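My phone finally has the new version, and I want to write down what I think before I get used to it and forget what was different.

I have a Folby phone, the smaller one, bought used from a shop near the station. In April the company started to send the new system version to its phones, but in groups. Every Monday a new group gets it. I don't know how they choose the groups. My colleague has the same model as me, bought in the same month, and she had the update in the first week. I waited until the fifth. In the meantime I pressed the "check for updates" button more often than I want to admit here.

The download was 432 megabytes. On my home connection it was finished before my tea was ready, but then the phone needed a long time to install it, and it restarted two times. After the second restart it showed the message "optimizing apps" and became quite warm in the hand. I put it on the shelf and left it alone until the evening.

First the good things. The keyboard is much better. I write every day in three languages, and in the old version I had to press the small globe each time I changed. Now the keyboard understands after one or two words which language I want. It still makes mistakes with short words that exist in both languages, for example "also" in German and in English, but I can live with this.

The notifications are now in groups by app, and you can close a whole group with one movement. Also the quick settings can be moved to the order you like. I have put the flashlight first and the airplane mode last, where my thumb cannot find it by accident.

Then the things I like less. The battery percentage has disappeared from the top of the screen, and to bring it back you must go into Settings, then Display, then Status bar, then Advanced. I found it only with the search. And the calendar app was replaced by a new one called Idico. It looks nice, but it doesn't show the week numbers, and at my work everybody speaks in week numbers. ("We deliver in week 22.") For now I have installed my old calendar again and I have hidden Idico in a folder.
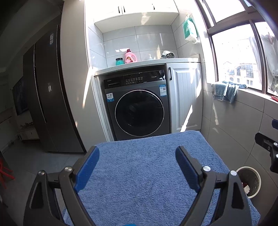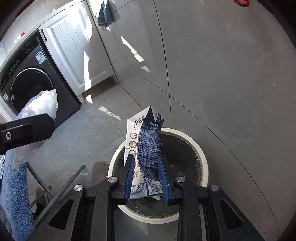

Milagros Daza wrote to me that on her phone the percentage was there from the beginning, and that she believes the update keeps your old setting only if you had changed it yourself before. She had switched it off and on again once, long ago, and so the system remembered it. I had never touched it. I cannot test her theory without resetting the phone, but it sounds logical to me.

She also asked if I have the problem with Bluetooth, and yes, I have it. My headphones connect, the music plays, and after ten minutes or so the sound goes away for one second and comes back. With the old version this never happened. In the Jorkiler forum there is a long thread with more than 300 replies, and most people there write that it helps to delete the headphones from the list and to pair them again. I did this on Saturday. It is better now, but not completely gone – yesterday I heard the gap again in the middle of a podcast.

One more point, for people who use Sirko for their backups. Please open the app once after you update. The permission for the photo folder is taken away during the update and Sirko doesn't give you any warning, it only stops. I noticed it when I wanted to look at a photo on my laptop and the newest one there was several days old. You have to go to Permissions, allow the folder again, and then start one backup by hand. After this it runs each night as before.

Would I install it again? For the keyboard, yes. If you use Bluetooth all day, for example in the car, I would wait for the next small fix. The forum people say it should come before summer, but they said the same thing about this version.

Comments

Rosalie Aigner
Thank you for the note about Sirko! Mine had also stopped and I had no idea. Do you know if the missing days are added later, or only the new photos?

Reply from the author
Hello Rosalie, on my phone it added everything that was missing, but it took the whole night. Better leave it on the charger.

tomek_b
The week numbers are possible in Idico. Open the month view and hold your finger on the name of the month, there is a hidden menu. No idea why they put it there.

Reply from the author
I tried it and it works. Many thanks! I will give it a second chance.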